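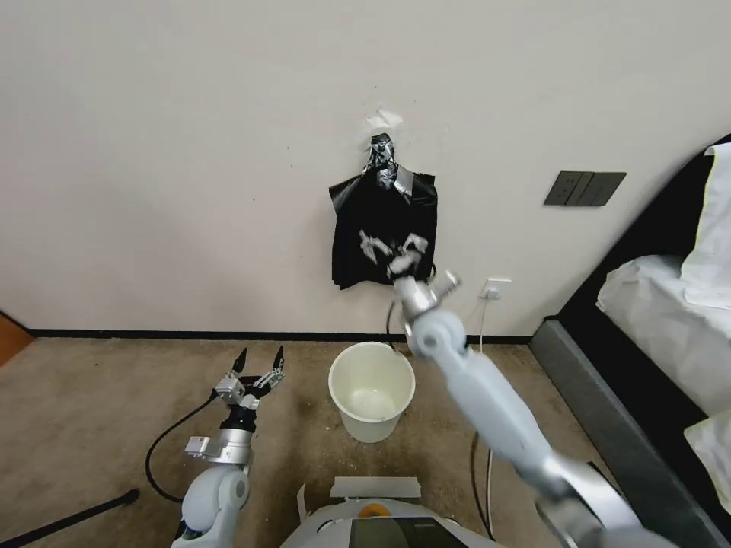
Our project looks at how a small town runs its public market, and what the vendors get for the stall fees they pay. We picked the Skyrme covered market because two of us live near it and the town council was voting on new market rules while we had the class. Trash turned out to be the topic everybody wanted to talk about. Under the old rules each stall had to supply its own bags, and a black plastic bag hung on a wall with duct tape was a normal sort of trash station, so that is the baseline we compared the new plan against. The new plan moves trash, water and night lighting into one monthly fee. Vendors pay more up front but stop buying supplies themselves. At least thats the idea.

Background

The market is owned by the town and has been since the old bus garage closed. Day to day running is contracted out to a firm called Votel, which collects the fees, hands out stall numbers and unlocks the gates. Before Votel it was Givik, and plenty of vendors still say "Givik" when they mean whoever is in charge. The contract comes up for renewal in March. The council has to decide by then if it keeps the contractor or brings the market back under the public works department.

Three things are being argued over:

1. The monthly fee, and what is included in it.
2. Who pays for repairs to the stalls. Old contract is vague, says "reasonable upkeep" and nothing else.
3. Trading hours. Produce sellers want an earlier start, the cooked food people want later closing.

What we did

Read the council minutes going back 13 months. Went to one open meeting, 11 Feb 2023, in the library because the council chamber was having its floor done. Handed out a paper survey at the market and put the same questions online through Cliltell, the free form tool our school uses. We got 257 responses from shoppers and vendors together. Should have asked people to mark which one they were on the first page. We put it on the second page and a lot of people skipped it, so we can't split the results properly. Lesson learned.

We also asked for the contractor's repair log. The council clerk's office said it would take 10 working days. It came on time but as a scan, sideways, and some pages we could not read.

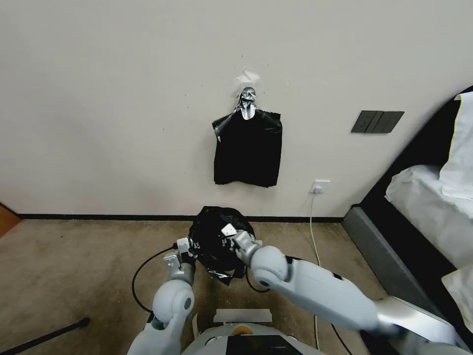
Results

Fee. Most people who answered were OK with a single fee if it covered trash pickup. Support dropped when the question mentioned lighting. Comments said the lights on the parking side are out a lot and they don't want to pay for something that doesn't work.

Repairs. This got the longest comments. Leaking roof panels, a drain that backs up by the fish stalls, a gate that has to be lifted to close. The log shows the drain reported again and again under different names (drain, floor drain, "wet area"), so it probably looks like less of a problem on paper than it is.

Hours. No clear winner. Earlier start was slightly ahead but see the note on page two of the survey, we can't tell if that is vendors or shoppers.

At the meeting the union that represents the stall holders asked for a seat on whatever group writes the next contract. The council members did not say yes or no, they said it would be looked at. Nothing about it in the minutes that came out after, which we thought was odd given it took up most of the public comment time.

Problems with our data

Paper surveys were only handed out in the morning, so the evening food crowd is underrepresented. Online link was shared by one parents group and that probably tilts it too. Also one question about fees had two questions inside it. We left it in the count but don't lean on it.

What we would recomend

Put the repair duties in the contract item by item, with a deadline for each. Publish the repair log every month in a format people can search. Give the stall holders' union its seat. Hold off on adding lighting to the fee until the parking side is fixed.

Still to do: retype the survey comments, add the fee table to the appendix, check the spelling of the street names on the map.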